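Gaétan Lévesque parle vite, et dès qu'il est question de levain il parle encore plus vite ! Il a ouvert son fournil à Coltville en février, après des années à pétrir chez les autres, et il en rit encore : « J'ai commencé avec deux recettes et un four capricieux. Aujourd'hui je rêve en farines. »

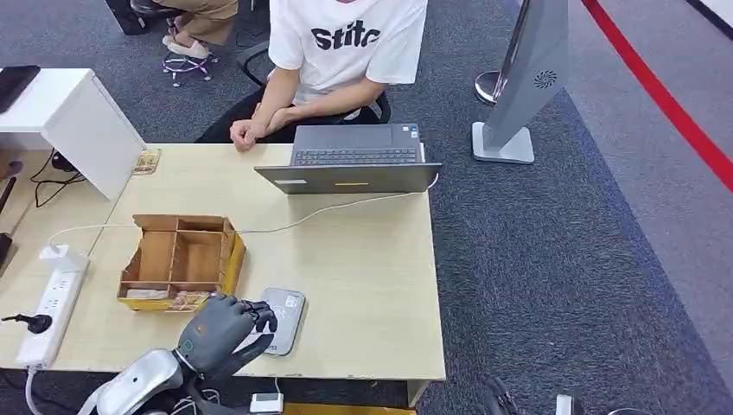
Le seigle, d'abord, parce qu'il y revient toujours. « C'est une pâte qui colle, qui boude, et puis un matin elle sent le miel et on lui pardonne tout. » Il note chaque fournée — farine, température, humeur du levain — dans un tableau. Un portable ouvert sur un bureau en bois clair, un fauteuil noir : on imagine mal un boulanger assis là, et pourtant il jure que la moitié du métier se joue dans les notes. Son carnet de essais compte 1 319 lignes, et il les relit avec gourmandise.

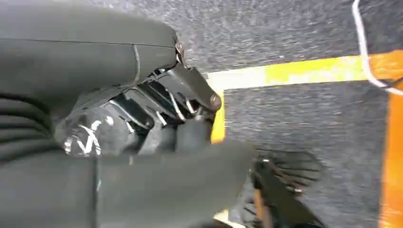

Sa grande affaire du moment, c'est la croûte. Il la veut sombre, presque amère, « avec du caractère, quoi ! », et Paula Jitaru, qui tient la boutique, a fini par convaincre les clients. Quelque part entre le noir mat d'un boîtier et le brun du café, voilà la teinte qu'il vise. Il sort ainsi quelque 195 miches par jour, et la tourte de seigle part avant midi.

La suite ? Un pain aux noix, un autre au sarrasin. « Repassez en goûter, j'en mets une de côté. »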